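Sun 8 October -- chilli cell, protective stops on the downward move

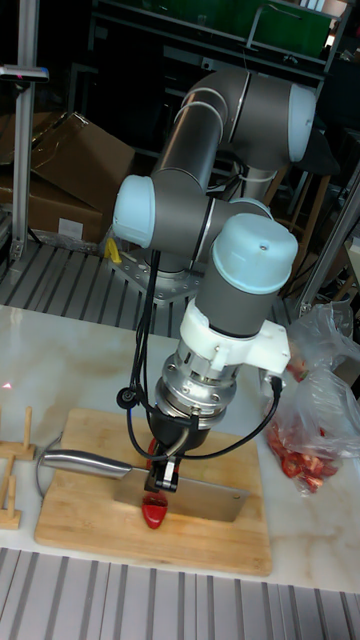 Came in to clear the fault before the week starts. Karla Manríquez had left a note on the bench: arm stopping itself on the approach to the board, protective stop each time, always on the last bit of the descent and never on the way up or across. She had reset it 4 times and then sensibly left it alone.

First thing I did was read back the log. The stops are all the same kind, force limit on the vertical axis, and all with a pepper in the fingers. With the gripper closed on nothing the same program ran through clean. So the arm thinks it is pressing on something, and only when it is holding a pepper.

Checked in this order:

Payload setting. It was still the figure from the old Palla gripper, entered before the bracket and adapter were changed. Put in the proper one and redid the centre of gravity. It made the arm sit better in hand guiding (it had been drifting down slightly when let go) but the stop came back on the second run.

Cable. My next guess, as we have been caught by this before. Went through the descent at low speed with a hand near the stop button and watched the loop at the wrist. Plenty of slack at the bottom of the move, nothing pulling at the connector. Moved the wrist through its range as well, no change in the force reading worth noting. Ruled out.

Height of the board. Table was levelled on Thursday and I suspected the board height had been taken before that. Measured again with the touch-off routine and the stored value was 3 mm too low. That is the main fault. With an empty gripper there is enough clearance under the fingertips that 3 mm doesn't matter, so the dry run passes and tells you nothing. With a pepper hanging below the fingers the tip meets whatever is on the board early and the arm carries on trying to reach its target.

There is a second part to it. The program takes the board surface as the floor for the move. If the cleaver is lying flat on the board under the gripper, the floor is the blade and the blade is higher. Nothing in the program knows that. A pepper gives a bit, steel doesn't, so the force climbs quickly once the flesh is squashed. I would rather have the stop than not, and the limit should stay where it is. Wotura's integration notes suggest raising it if you get nuisance trips. These are not nuisance trips and I have not touched it.

What I changed:

Board height re-taught, then checked at the corners and the middle.

Added a contact check to the descent. Slow from 73 mm above the board, and on first touch it holds, backs up a little and asks for a continue. Slower per pepper but I don't care about that at the moment.

Payload as above. Saved under a new installation name so the old one can't be loaded by mistake. The old one is still on the controller, in the archive folder.

Ran it on the board and then on the flat of the blade, single steps first, then full program at reduced speed. It held on contact in both cases and no protective stop. I have not run it at full speed and don't want anybody to until Xóchitl Jaramillo has looked at the contact check, as she wrote the original descent and may know why it was done without one.

Safety point, separate from the fault. The resets were done from the pendant, and to see the tip of the pepper properly you have to lean in over the board. With a cleaver there that is a bad place for a face or a hand, whatever the arm is doing. From now on: if it stops, jog it up from where you are standing, then take the cleaver off by the handle, and only then look. I have written this on the card by the pendant. It also needs to go in the risk assessment, where the cleaver is down as "hand tool, stored" and that isn't how we use it.

Another small one. Squashed pepper gets on the finger pads and from there on to everything. Gloves when wiping them down, and don't touch your eyes. I know, but Karla did on Friday.

The cycle counter was at 293 when I finished, for comparing with the log.

Still open:

-- Xóchitl to review the descent, and say whether the floor should come from the touch-off each time the board is moved. I think it should.

-- Ask Borbély if they can do the shorter fingertips in something softer. Quote from Wevoleck was for the hard ones only.

-- Something to locate the board on the table. It can be pushed about by hand now and the taught height is only good where it was taught.

-- Find out who levelled the table and ask them to write it in here next time.

Arm parked and powered down, key in the drawer.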